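Two-armed bench unit moves into small assembly at Gillbridge

Staff in small assembly at Gillbridge will have noticed that the end bench has been cleared and wired up over the past fortnight. The Ellis bench unit is now in place there and has started on fitting work, under supervision, during the day shift. This item sets out what it will be used for, what it will not be used for, and what changes for the people who work on either side of it.

The job it has been given is the fitting of metal inserts into the small Gristent housings. Anyone who has done a full shift on these knows what it is like. The parts are light but fiddly, the grip is the same every time, and sore thumbs and wrists have been the most common complaint from the section for as long as the current accident book goes back. Rotation has helped a bit. It has also meant people being pulled off testing at awkward moments to cover.

The unit has two arms working over one table, so that one can hold a part while the other works on it. It is slower than a practised fitter and will stay slower for a while yet. The plan is for it to run steadily through the shift and build up a stock of fitted housings, which people will then inspect and take on to the next stage.
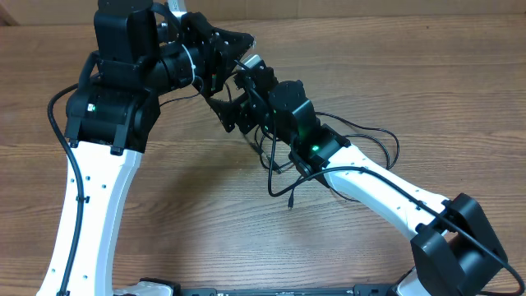 Training has been done in pairs. So far 8 people have been through it, all from small assembly, and the next places will be offered to the packing section in February. The course takes two mornings. The first covers starting and stopping the unit, setting out parts and clearing a jam. The second is spent guiding the arms through a fitting task and correcting them when they get it wrong. Most people found the second morning harder than they expected, mainly because it is tiring to do slowly what you normally do without thinking. Please wear sleeves that fasten at the wrist, and leave lanyards in your locker.

On jobs, the position is the one given at the autumn briefing. No post in small assembly is being removed as a result of this work. Two people per shift who were on inserts will move to inspection and testing, where there is a backlog, and they will keep their present grade and hours. The inspection rate will be looked at again once the stock of fitted parts has settled down. Several people have asked whether the bonus for piece work will be affected. It will be paid at the average of the last quarter until a new arrangement has been agreed, and nothing will be changed before then.

The Wurketside site will not get a unit of its own for the time being. Supervisors from there are welcome to come over and watch, but should ring the section office first so that the bench is not overcrowded.

A few practical points. The bench must be left clear at the end of each shift, apart from the unit itself. Do not move or unplug any of the cables, even to sweep up. If an arm stops partway through a task, leave the part where it is and fetch someone who has done the training. Faults go in the red book by the stores hatch, with the time and what it was doing.

Comments can be left in the suggestion box or given to a shift supervisor.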